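Search this repository Go
Home Files Notes History Releases

# Julel: a practice board made of swappable tiles

Julel is a board full of things to press, flip, slide, turn and plug in. It is built from modules that join side by side, with a carrying handle on each end, and you can put it together in whatever order you like. I have been making versions of it for a long while now, and I still get a kick out of picking a new layout (the toggle switches are my favorite, and I will defend them to anyone).

This repo holds the drawings, the tile notes and the layout cards. You don't need all of it to build one. Start with `tiles/` and come back for the rest later.

## What's in the folders

- `tiles/` — one drawing per tile, plus the top labels as separate files
- `handles/` — the two end pieces
- `cards/` — 81 layout cards, each giving a starting position and a goal
- `wiring/` — Mondach notes for tiles that light up or read a switch
- `old/` — the first Namwood drawings, kept for people who already built from them

## The tiles

**Buttons.** Four round ones in a tight cluster: red-orange, blue, teal-green and yellow. They can light up, and a lit button can be part of a card ("press the one that glows"). I moved the cluster so many times before I was happy with it! Close together is better. You have to aim.

**Sliders.** Two white knobs in two slots, one above the numbers and one below, with blue triangles that point in toward the number strip. The strip runs from 1 to 5. Cards for this tile give the upper knob first, then the lower one, so `slide 5 / 3` means upper to five, lower to three.

**Toggles.** Two metal switches with a label that says Off and On. Please don't swap in plastic ones unless you must. The snap of a metal lever is half the pleasure.

**Knob.** Big, green, pointed at one end so you can read it against the numbers printed around it. It needs a firm base under it, and the base should go in before the top label.

**Patch cables.** Arching cables in different colors, with ports to match up. These are the slowest cards in the set and the ones people ask to do again. Leave the cables long enough to bend up in a good loop. Short ones pull on the ports and are no fun.

## Putting it together

1. Lay the tiles out face up and push the puzzle edges together, starting from the left.
2. Fit the bodies underneath, then the handles.
3. Run the wiring last. See `wiring/mondach-basics.md`.
4. Pick up the board by both handles and give it a gentle shake. If a seam opens, go back to step 1 and check that tile.

A light tabletop with plenty of bare space works best. Dark tiles show up well on it, and you can set the board well back and still have room for your hands and the card.

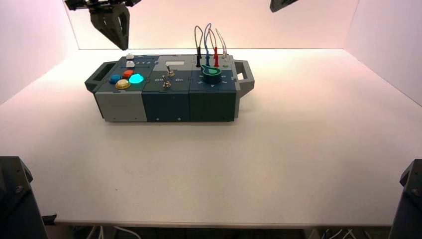
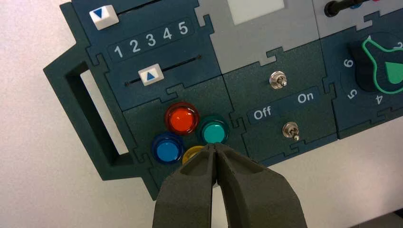
## Using the cards

Every card has a level from 1 to 7. Level 1 is a single action on a single tile. By level 7 you are working across the whole board, with cables going in between knob turns, and it gets wonderfully fiddly. Shuffle within a level and draw 3 for a short round.

Reset the board to the starting position on the card before each round. The order is given in `cards/reset.md`. I do cables first and sliders last, but that's just habit.

## Changes in the Rakena release

- Puzzle edges are a little looser. The May set was too tight and a few corners chipped.
- Handle openings are bigger, so gloves fit.
- Slider slots got a small stop at each end.
- Fixed card 5, which asked for a slider position that doesn't exist. Sorry!

## Known problems

Light labels get grubby fast. Wipe them with a barely damp cloth and keep it away from the ports. The knob on older Namwood builds can drift when you carry the board, so check it against the card before you begin.

## Adding your own tile

Yes, please do! Keep the standard edge, put the label in its own file, and send at least one level 1 card with it. I would love to see a dial with a really stiff click, or a key that turns. Open an issue with a sketch first if you aren't sure it will fit.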